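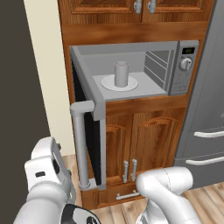 My neighbour told me over the fence that a person who moves to a smaller kitchen must first give up the idea of the big weekly shop, and that everything else will follow from this. I said I would think about it. I did not want to think about it, as I like the big weekly shop very much, but it is now June and I must admit she was mostly right.

We moved to Kustcombe in the summer, from a house with a pantry you could stand in. The new kitchen has one cabinet for food, and the cabinet is narrow. On the first Wednesday I went to the supermarket with the same list as always, and in the evening I was standing with six bags and no place to put them. The rice went under the bed. The flour lived in the wardrobe for a month and one of my jumpers still has some in the sleeve.

In my first language we have a word for a person who keeps too much food in the house. It is not a rude word, it is used with some respect, and my grandmother was called this by the whole street. She kept beans for a winter that was never as bad as she expected. I think I learned my shopping from her, and it is difficult to stop doing something that you learned before you could read.

So for 22 weeks I have been trying it the other way. I go to the shops two or three times a week, on foot, with one bag. If it does not fit in the bag, I do not buy it. These are my rules, more or less, and I break them when there is a good price on olive oil.

The greengrocer, Kermani, is on the corner past the library. The tomatoes are better there and so are the herbs, which come with the roots still on. They close early, and it took me some time to remember this. I have walked to that door at ten past five more often than I want to say here. The bakery in the same street is good for rolls and not so good for rye, and for rye I take the bus to Jotham, which has two bakeries and a fish van.

What I did not expect is how much less I throw away. In the old house I was always finding a soft cucumber behind something, or a yoghurt from another season. Now I can see all my food when I open the door of the fridge. It looks a bit poor, to be truthful, and when my sister-in-law visited she asked quietly if everything was all right with us.

I should write about money too, as this is what people ask me. I kept the receipts in an envelope. In the last three months in the old house we spent 1,095 dollars on groceries, without counting the meat, which my husband buys separately. The first three months in Kustcombe cost 67 dollars more. I was disappointed by this! But the small shops are dearer for dry goods, and I was also buying a coffee every time I went out, and the coffee went into the same envelope. I have now taken it out and given it an envelope of its own. 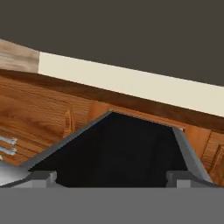

The part I still find hard is dinner for guests. With a pantry you can say yes to anybody at four o'clock and there will be soup by six. Now I need to know the day before, and I feel like a bad host when I ask people to tell me. Last month some friends stopped by on the way home from Burkurance and I gave them eggs on toast with the good pickles. They ate all of it and stayed until eleven - so perhaps the worry is only mine.

I have allowed myself a small reserve. It is one shelf, the lowest one, and on it are lentils, tinned fish, a bag of rice and the dark honey we bring back from holidays. When something leaves the shelf I write it on the pad by the telephone, and it is replaced in the same week. My husband says this is a pantry again, only shorter. He is allowed to say it, he carries the rice.

If you are also going to a smaller kitchen, I would suggest that you eat your cupboards before you move. We paid two men to carry tins across the province, and some of those tins were older than the car. Next time I will write about what happened with the freezer, which is a longer story and has my husband's fishing in it.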